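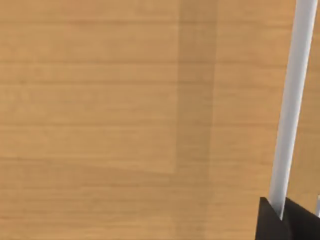 Brelano wrote back on the February report asking why we're still in simulation when the grant letter says "comparison of grippers", and whether any of these numbers will hold once there's a real handle to pull. Fair question. Short reply: some will, some won't, and the sections below try to say which. Real hardware is in the next phase and the budget for it hasn't been touched.

**Clistorwood gripper comparison, phase 2 progress report**
June 27, 2026

**Where we are**

Planned 900 simulated drawer runs for this phase. 438 done and checked. Of those, 319 counted as a success (drawer open past the mark, handle still held at the end, no contact between the arm and the cabinet side). The rest are still to run, mostly the long finger and everything on the Rorkau controller.

Behind schedule. Lost a good chunk of April to the contact settings, see below. Should catch up by the end of summer if the cluster queue behaves.

**What we're comparing**

- short finger vs. long finger, same parallel-jaw body, both arms
- position control vs. the Rorkau compliant controller
- wrist camera only vs. wrist plus overhead

Same furniture every time: cabinet with a drawer and a bar handle. Start poses are randomized, lighting too. We dropped the pick-and-place task from the tabletop set for now, it wasn't separating the fingers at all. Everything passed. Table scenes are kept for the camera checks.

**Fingers**

Short finger is ahead on the drawer. It gets behind the bar without touching the drawer front, and when the approach is a bit off it usually slides in anyway. Long finger reaches better but the tip hits the front panel first, then the whole wrist gets pushed back and the grasp closes on nothing. We see that one over and over in the logs.

The bar sits close to the front so clearance is the whole problem. A rounder tip helps. Tried a flat tip early on and gave up on it, it caught on the handle post and then the arm just leaned on the cabinet until the run timed out.
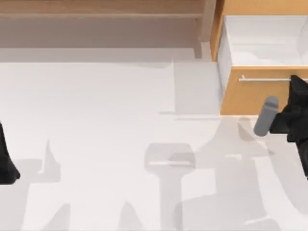 Second thing with the handle is where along the bar the gripper lands. Near the middle the drawer comes straight. Near the end it racks, the simulated slides bind a little and position control fights it. We don't fully trust the binding, the slide friction came from a default and we haven't measured a real drawer against it. Nyberg has offered to send us a cabinet on loan so we can do that. Would like to say yes, need your OK on freight.

**Controllers**

Only partial results. Position control is simple and it repeats well, but it has no give, so a small error in the handle pose turns into a big side load. Rorkau controller handles that much better in the trial runs. It's also slow to tune. Gains that work for the short finger make the long one wobble on contact. Not ready to recommend either one yet and please don't quote this section to the partners.

**Cameras**

Wrist view is good close up and poor on approach. The fingers and the gripper body take up part of the view, and on plain surfaces there isn't much left for the pose estimate to hold on to. Shadows are worse than expected. On the pale floor the estimator has taken an arm shadow for an edge more than once, and the approach drifts toward it. Overhead view fixes most of the approach errors but adds calibration we'd have to redo on the real setup every time someone bumps the mount.

Plan is to train with more shadow variation before adding a camera. Cheaper.

**What went wrong**

Contact settings. The early runs had the fingers sinking into the handle slightly, which made every grasp look stronger then it was. All those runs were thrown out and aren't in the totals above. Stiffer contact, smaller time step, longer runs. That's where the April time went and most of the extra compute bill too.

Also a logging bug, the success flag was read before the arm had settled. Fixed, runs re-scored.

**What carries over to hardware**

Ranking of the fingers: probably yes. Success rates: no, expect them to drop. Shadow problem: yes in kind, how bad we can't say. Drawer binding: unknown untill we measure.

**Next**

- finish the long finger runs
- Rorkau controller, full set, both fingers
- slide friction measured on the loan cabinet, if approved
- purchase list for the hardware phase, draft to you with the next report

**Needed from you**

Freight approval for the Nyberg cabinet, and a yes or no on moving the unspent travel line to compute. The second one is more urgent, the cluster allocation gets renewed soon and we have to state an amount.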